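Cell 3 Walkdown After the Friday Grip Fault

Filled in by Anum Magsi, Lirano line, Nundgate site. Comments are mine, so blame me for the spelling.

Quick background for the night crew: the arm threw fault 2219 (finger position mismatch) partway through a basket pick and stopped with the basket still up in the air. It held on, thank goodness, but when I reset it the fingers opened by themselves and the basket dropped. No one was hurt. I was standing closer than I'd like to admit, so this list is a bit longer than the usual one!

1. Emergency stop, both buttons - PASS
Pressed each one with the arm at low speed. The one by the door feels mushy compared with the other. It works, but I put in a ticket for a new one.

2. Reset behavior - FAIL
Reset should never open the fingers with a load in them. I tried it three times with a foam block and it let go twice. Shahnaz Mollah thinks the Trirnora update put the old default back, and I'm inclined to agree with her. Cell stays in manual until that's fixed.

3. Finger pads - PASS, with a note
Ribs on the left pad look good and even. I wiped both pads down anyway and checked the screws. All tight.

4. Work surface and basket - NEEDS CLEANING
Basket is empty and the space between the fingers is open, fine. But look to the right, near the basket - two little dark curly bits on the table, plus specks here and there. One might be wire, I can't tell. Please bag them before you wipe, I want to see them in daylight.
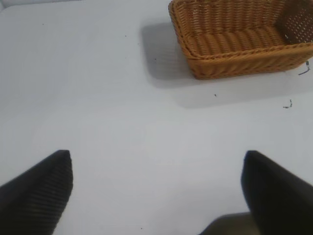 5. Grip force - PASS
Set to 40, read 40 on the gauge. I left it alone.

6. Speed limit in manual - PASS
Capped at 30 percent. Please don't bump it up to save time, I know who you are.

7. Guard door switch - PASS
Opened it mid-move and the arm stopped right away. Did that twice.

8. Cable at the wrist - NOT DONE
I ran out of shift. Mottram has the cover key, so get it from their desk before you start.

Still open: items 2, 4 and 8. Shahnaz signs off on the restart, and until she does the tag stays on the panel.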